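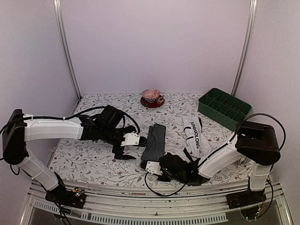 Figure 6.1 A cup and saucer on a printed cloth. How much would you pay for the cup, and how did you arrive at that number?

CHAPTER 6
What Is It Worth? Prices, Anchors and the Trouble with Asking People

Most introductory books on consumer behavior begin the subject of value with a tidy claim: each of us carries a private figure for every good, the most we would give up to have it, and we buy when the price falls below that figure. The claim is convenient. It lets us draw demand curves with a ruler. Whether it describes anything that goes on in a shopper's head is another matter, and this chapter will treat it with some suspicion.

Start with a household good that almost everyone has bought at some point, a cup. You know what a cup does. You have used one today, most likely. If any object ought to have a settled private value, it is this one. Yet ask people to name the most they would pay for a particular cup and many will stall, look for a sticker, or ask what other cups cost. They are building the figure on the spot out of whatever happens to be nearby.

The Seltness Survey

The town of Seltness gives us a case worth arguing over. A housewares chain called Bultesard was planning a branch there and wanted to know what price its plain stoneware cups could bear. It mailed a questionnaire to 800 households and got 743 back, a return so high that it should make you wonder before you admire it. Each questionnaire included a voucher for the new store. People who wanted the voucher had every reason to send the form in, and no particular reason to think hard about what they wrote on it.

There were 2 versions of the form. One asked first whether the household would pay a low price for the cup, then asked for the highest price it would accept. The other opened with a price several times larger and then asked the same thing. The two groups should have given similar answers if the private figure exists. They did not. Households that saw the larger price first named much higher maximums, and the gap held among people who said they bought cups often.

Bultesard's own report called this "flexible willingness to pay." A less flattering reading is that the survey measured its own first question. We will call that first number an anchor, and Section 6.2 looks at how far its pull extends.

What the Store Found

The branch opened in July. The cups went on the shelf at a price between the two groups' averages, a compromise that satisfied the marketing office and had no theory behind it at all. Of the first 600 sold, most went in sets, often with saucers, a choice the questionnaire had never offered. The cup by itself — the thing everyone had been asked to value — was a slow seller.

You may be tempted to conclude that the survey was useless. That goes too far. It did separate people who wanted no cup at any price from those who might buy one. What it could not do was turn a passing guess into a fact about demand, and the report's charts, printed to the cent, hid how soft the guesses were.

A rival chain, Onduvora, skipped the questionnaire and changed its shelf prices from week to week in the nearby town of Noh. Its results are often held up as the better method. Be careful here too. Shoppers in Noh soon learned that prices moved and began to wait for the low weeks, so the later sales figures tell us about waiting as much as about cups. Section 6.4 returns to this problem.

Before You Read On

Write down the most you would pay for the cup in Figure 6.1, without the saucer. Then write down the figure for the two together. Keep both numbers. You will be asked to defend them at the end of Section 6.1, and you may find you would like to change at least one.

Key terms in this chapter: willingness to pay, anchor, stated preference, revealed preference, bundle, response bias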